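Does Folding a T-Shirt Properly Matter? A Skeptical Gallery

Words and selection by Clodagh Hayes
Friday, January 21, 2022

I have been folding T-shirts the wrong way for most of my adult life, if you believe the people who sell folding boards. In half, in half again, into the drawer, close the drawer. The tidying crowd wants me to use the Duangkaew fold, in which the shirt ends up standing on its edge like a file. I spent a good part of the winter looking into this and I'm not sold.

Orange cotton, as it looks in these two frames.
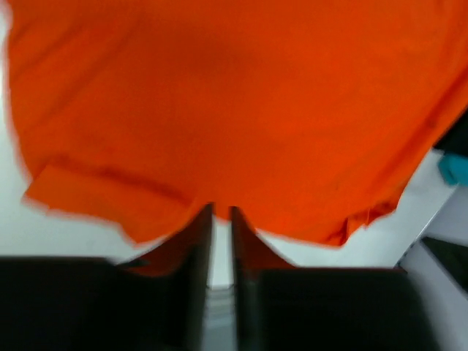
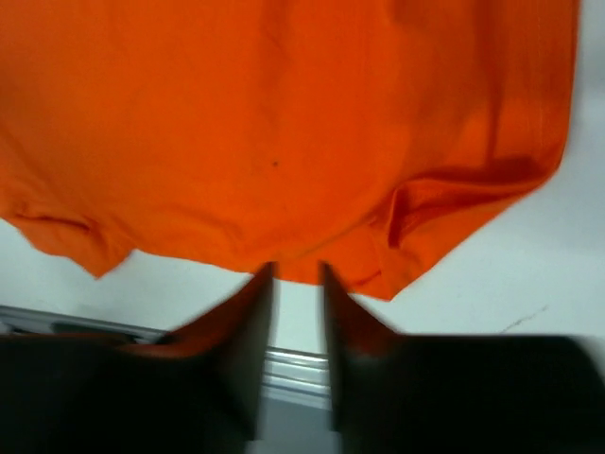
Plain orange, creased and nowhere near a rectangle. Every folding guide I own starts from a shirt that is already flat, and I would like to know who is supplying those.

The flat start

The Duangkaew leaflet gives the flattening one sentence: "Lay the garment smooth." That is most of the work! Cotton jersey rolls at the hem and a sleeve will tuck itself under the body if you look away. By the time I have it smooth I could have put three shirts in the drawer my way.

I tried it on a bed, which was hopeless, and on the kitchen counter, which was fine until somebody wanted to make lunch.

The board

The Bendov board is a hinged plastic sheet with a left flap, a right flap and a bottom flap. You put the shirt face down, flip, flip, flip. I'll admit the results match each other. They also match the size of the board, and the board is wider than my drawer. The Bendov people suggest a wider drawer – I wrote and asked.

A large shirt hangs off the bottom and has to be doubled up first. A child's shirt disappears between the flaps.

Standing them on edge

Supposedly the big payoff, because you see every shirt at once. My shirts are mostly gray, so what I see is a row of gray. Take two out and the rest lean over. Dristard sells spring dividers to hold them up, and at that point I am buying equipment to support a fold that was meant to save me trouble.

The space claim is the one I wanted to test. The Duangkaew leaflet says you will fit more in the same drawer. I got the same pile in both ways. The drawer was easier to close with my sloppy stacks, since those squash and the upright ones don't.

Rolling

Trollovetti, the luggage outfit, is all for rolling. For a suitcase I have no argument, and I rolled everything for a trip in August and had room left for shoes. At home the rolls come undone as soon as you dig for one at the back. They also leave a curl in the hem that stays until the shirt has been worn for a while, and it looks worse to me than a plain crease across the front.

What I do now

I kept one thing from all this, and it's the sleeves. Both sleeves go in to the back before the first fold, so they don't stick out of the stack and catch in the drawer. It takes a second or two. After that it's in half, in half again, same as before.

The board is in the hall closet if anyone local wants it. The dividers went back to the store, and the leaflet is still under the short leg of my dresser.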